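## Is Kakakhel really "the oldest trading port on the coast"?

The brochure says so. The brochure was written by the harbour board, which has never produced a document to back it up. The earliest customs ledger we've been able to read lists two warehouses and a rope shed.

## Did foreign merchants build the whole waterfront?

They built the showy end of it. The bank and the Mornent shipping office get photographed, while the grain stores behind them were put up by local families and rarely rate a plaque. Sadia Gilani's walking notes cover both, and you can pick up a copy at the library for $2.

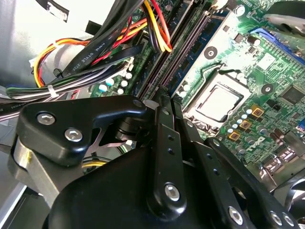

## What about the tunnel under the old bank?

Everyone's uncle has been in it. Waqas Jafri spent a November asking for directions and was shown a coal cellar. We'll colour it in on the map when somebody produces a door.

## Is the "200-year-old" customs house worth visiting?

Yes, if you ignore the sign. The bricks carry a maker's stamp that Thérèse Petrenko dates to a good 60 years later than claimed. Go for the staircase.

## Can I trust the guided tours?

Ask the guide where a story comes from. If the answer is "it's well known", enjoy it as theatre.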